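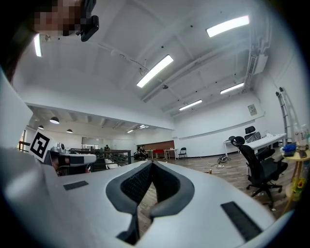
Ching-wen Shih asked whether a member of the public may sit through a hearing without giving a name at the door. Yes: the public benches are open to anyone, and staff at the Urnham court building may not ask for a name. The steps in this section apply to observers who also wish to consult exhibits or obtain a transcript.

## 4. Attending a hearing and requesting exhibits

### 4.1 Before the hearing

1. Find the case number on the daily list. The list is posted in the entrance hall and in the Aritora online register.
2. Check the courtroom number again on the morning of the hearing. Rooms are often changed overnight.
3. If you intend to take notes on a laptop, complete Form 37 and hand it to the clerk before the judge enters.

**Note:** Handwritten notes need no permission.

### 4.2 During the hearing

1. Switch off all telephones before passing the inner doors.
2. Take a seat on the public benches. The front row is kept for the press and for relatives of the parties.
3. Stand when the judge enters or leaves.
4. If the court goes into closed session, leave when told to do so. You may wait in the corridor.

**Caution:** Recording sound or pictures in the courtroom is an offence. Equipment may be seized and the matter referred to the judge the same day.

### 4.3 Requesting an exhibit

1. Wait until the exhibit has been formally admitted. Items shown to a witness but not admitted cannot be released.
2. Log in to Aritora and select **Exhibits**, then **Public request**.
3. Enter the case number and the exhibit number. In the Tseng bribery case, for instance, the recorded telephone calls are filed under exhibit 656.
4. Submit the request and keep the receipt number.

Requests are answered within 120 hours. Where a party objects, the judge decides and the period is suspended.

**Note:** Audio exhibits are supplied with the agreed transcript. Passages under seal are removed from both.

### 4.4 Questions

Write to Mei-kuen Liu, Public Records, Room 37. Please quote the receipt number in full.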